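Is the Nerneo starter kit worth it for lid closing and small packing jobs?

Asked in: Benchtop automation, kits and services

I run a small business from home selling ear plugs and hearing accessories, and a fair bit of my day goes on putting things in little hinged cases and shutting them. I have been looking at the Nerneo kit, which comes with a gripper, a controller and a licence for their task software. Fullosau sells the same hardware with a setup service on top, where they program two tasks for you before it ships.

My cases are light plastic with a hinged lid. I don't want to bolt anything to my good table and I'm not a programmer. Has anyone used either one for this sort of work? Is the Fullosau service worth the extra, or is it something I could sort out myself on a weekend?

Stankevičius

I've had the Nerneo kit since July and use it mostly for small cases, so I can give you some idea. The hardware is fine. The fingers are slim, which helps when you need to get under the edge of a lid, and the controller hasn't locked up on me yet. The manual is poor. It covers the wiring properly and then gives the task software four pages.

Light cases are the hard part. If the fingers push a lid from the wrong side, the whole case can slide along the table and the lid stays where it was. I put a thin silicone mat down for production runs, but I do my testing on a bare table so I know how bad it gets.

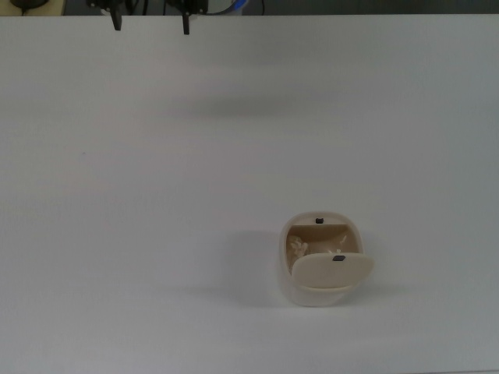

Workshop, 08/01/2026

The case on my table has its lid folded down towards the near side, with a small black tab on the lid and another on the back rim. There's crumpled tissue inside, and that matters more than you would think. If the tissue sits high, the lid can ride up on it and not seat. Pack it low or leave it out while you are learning.

The other thing is the colour. Cream on a white table doesn't give the vision software much to work with, and the default settings assume decent contrast. Go into the detection menu and lower the edge threshold, then move your lamp to one side so the case throws a bit of a shadow. A dark mat would fix it too.

On the service, I didn't buy it. It took me three evenings to get a lid-closing task I was happy with, and I had done a little programming before. If you haven't, I would pay for it.

Plader

Don't bother with either, do it by hand. I can close a case faster than any of these things.

Fullosau customer

I bought the Fullosau version with the setup service. They ask you to post them three samples of whatever you want handled, then they program the tasks and send a video for you to approve. Mine arrived ready to go and the first task ran without changes. The second one needed a phone call – the sample I had sent was from an older batch with a stiffer hinge. They fixed it at no charge, but the call was long and I had to hold the phone over the gripper while they talked me through it.

A few points before you order. The price on their site doesn't include return postage on the samples. Any task after the first two is billed separately, and changing to a different size of case counts as a new task. You also get a bench clamp in the box, so you don't need to drill your table. Check your tabletop thickness against their chart, as my kitchen bench was too thick and I had to move everything to the garage.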